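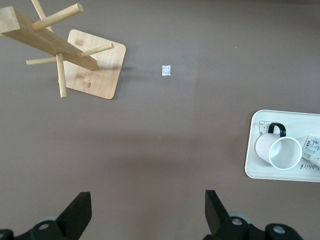 Ekico Housewares Social Club / Outings / Gernstead open day

Our January outing was to the open day at Gernstead, in the old Beltrán building out past the rail yard. The flyer promised "a morning with the objects of everyday coffee," and 29 of us signed up on the strength of the word coffee. Doors opened at nine on a Thursday. By 9:20 we had been issued lanyards, and by 9:40 we had found out that the coffee was at the end.

The tour starts in the stock room, where everything they have ever bought to drink out of or carry a drink on lives on gray shelving. Each piece has a sticker. I picked up a gravy boat and it was number 3212, and I put it back down fast, having been looked at.

From there you go along a corridor to the tables. I had expected kitchens, with a sink at least. What you get is a large brown tabletop and whatever has been put on it, and you stand and look at it with your hands behind your back like visiting royalty.

The mug tree got the most conversation out of our group. It is a pale bamboo one with a square base and a thick square post, and it was lying on its side with its pegs going off in every direction. Half of us own something very close to it. Mine has lived next to the toaster for years and has held four mugs and a dog leash. On its side it looks a good deal bigger, and you notice how much of it is peg. There was a tiny crumpled scrap on the table next to it, foil or paper, and one of our party spent longer on that than on the tree. She works in packaging.

A debate followed about whether a mug tree saves any space. The side in favor said it frees up a shelf. The side against said it takes up the counter, and that the mug you want is always around the back, under your sister-in-law's one with the cat. We were asked to move along before it went to a vote.

Trays came next. I went in with no opinions on trays. The one I liked was cream, rectangular, with rounded corners and a raised rim, and a small black figure printed on it that you lose as soon as you put a plate down. 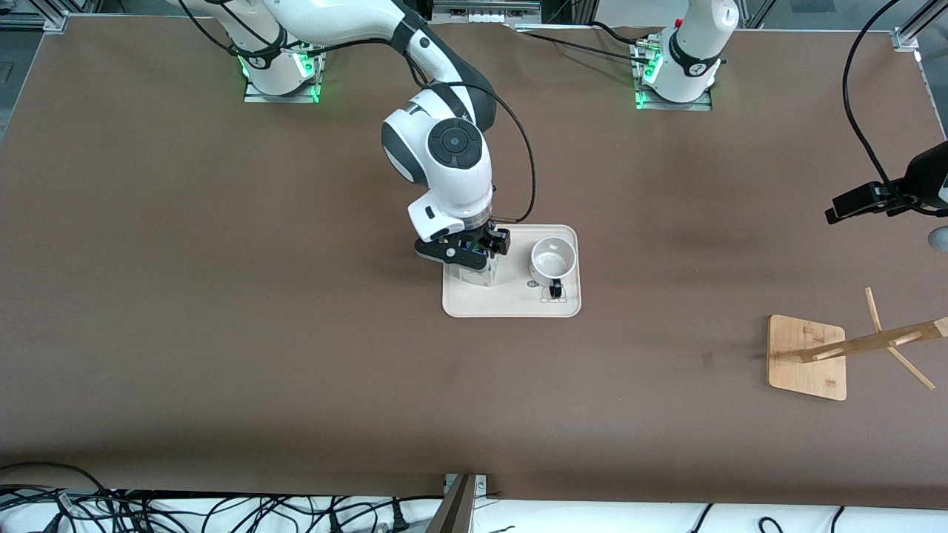
A white mug with a black handle suited it very well, and I said so to the guide, who wrote it down. I have since wondered where that goes.

The last stop is a room called Dimness, where the lights are turned down so you can judge glassware against one lamp. It's a nice idea. There are 96 glasses in there, according to the card on the door, and I can vouch for the first shelf. After that I mostly held on to the coat of the person in front.

Coffee was in the lobby and came in paper cups.

Practical notes for anyone going in the spring: parking is free but the lot holds 200 cars and the building next door uses most of it. Wear flat shoes. The gift shop takes cards only, and closes at noon whether or not you are standing in it. They do sell the mug tree. I didn't buy one, but three people did, and the bus back was pretty cramped with those pegs.

Sign-up for the next outing is on the sheet by the second-floor microwave.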